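Plug-in power savers: questions we keep getting

Do plug-in "power savers" cut my bill?
Not that we can find. We ran the Dradex in a three-bedroom house for 11 weeks and the meter didn't care. Use went up and down with the weather, same as before.

But the box says up to 35% off.
"Up to" includes zero. Ask the seller which house, which months, and who read the meter. We asked Suvgate and got a coupon code back.

It has a green light. Doesn't that mean it's working?
It means the light is getting power. You're paying for that too, though not much.

What about "power factor correction"?
It's a real thing, mostly of interest to factories that get charged for it. Home customers usually pay for kilowatt-hours, so fixing the power factor does next to nothing for you.

My neighbor swears by his.
Did he also start turning the heat down? People who buy a gadget to save money tend to start watching everything else. Ask for his bills from before he bought it.

The Wako site has 1227 five-star reviews.
We read 137 of them. Most were written within days of delivery, before a bill could have shown up.

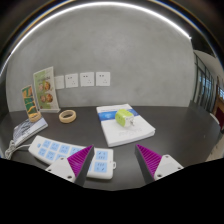

Do I need one in every room?
Sellers love this question. Suvgate says one per 128 square feet, a number we have never seen explained. If the first one does nothing, four will do nothing four times. A row of wall plates low down behind a desk, with outlets side by side, looks like an invitation to fill them up, and the ads lean on that. Leave them free for things you use.

Is it at least safe?
Depends who made it. Look for a safety mark from a testing lab and check that the lab lists the product. If it gets hot or smells odd, unplug it.

Can I get my money back?
Try your card company if the seller stalls. Skivbridge wanted the original bag, so keep the bag.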